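Hindummont Supper Notes

Hello, and thanks for stopping by! This is the readme for my collection of recipes from Hindummont, the village where I grew up and where I still go back every April for the big shared supper. I've typed up 314 recipes so far, out of notebooks, backs of envelopes and one very greasy calendar, and put them all in one place so that anybody can search them, cook them, or argue with me over the amount of salt.

What's in the folder

The main file is recipes.csv, one recipe per row. The columns are title, cook, year (if I know it), serves, ingredients, method and notes. Ingredients are split with semicolons, because half of these people use commas like confetti. There's a second file, words.txt, with the local kitchen words and what I think they mean. "Clodness" is the one everyone asks me about: it's the stage when a dough has stopped being sticky but hasn't gone smooth yet. My gran used it for pastry, scones and, once, for my uncle's driving.

I've kept the spelling as it was written wherever I could read it. If a word is in square brackets, I've guessed. Olga Jara's handwriting is responsible for most of the square brackets (sorry Olga, you know it's true), and her whole run of bean stews is filed under Jara so you can find them together.

Measurements

Oh, the measurements. I did try to convert everything to grams and gave up, so what you get is the original amount plus a grams column for 209 of the recipes. The rest say things like "a good cup" or "butter until it looks right", and I don't feel able to speak for them. If you've cooked one and weighed things as you went, please send me the numbers! Eilidh Munro did this for the whole oatcake section and it's now the most reliable bit of the lot.
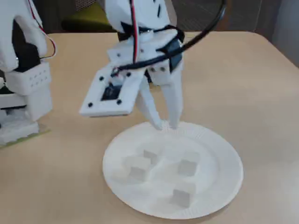 Serving sizes are the other thing I get messages about, so let me have a go at explaining. The "serves" column is for a supper where everyone takes a little of everything, so a pie that says it serves twelve will feed 4 hungry people at home, and possibly not the next morning. People there pile up a round white paper plate like the one in the photo and go back for more, and the cooks worked out their quantities with that in mind. Soups are different, as you'd expect, and I've put "bowl" in the notes for those. Puddings I've left alone completely. Halve them or don't, it's between you and the custard.

Known problems

There are 3 versions of the plum cake and they don't agree on the oven. Mabli Morgan swears by the low one and Fermín Riquelme by the hot one, and having baked both I'd go with Mabli, but I've left them all in.

The year column is patchy. If a notebook had a date inside the cover I used that for everything in it, which I know is a bit cheeky.

A few rows have method text that runs on into the notes. I'm fixing these as I come across them, usually while something is in the oven.

Please check for nuts, eggs and so on yourself. I haven't marked allergens and the old cooks certainly didn't.

Using it

Cook from it, print it, make a little book for your mum, all fine by me. If you put any of it online, please keep the cook's name next to the recipe. The families were kind enough to say yes and that was the one thing they asked for.

Last tidied up Nov 24, 2025. Ignacio Godoy's pickles are next on my pile, and after those a box of cards marked "Rudel", which I haven't opened yet. Corrections are very welcome, especially on the pastry.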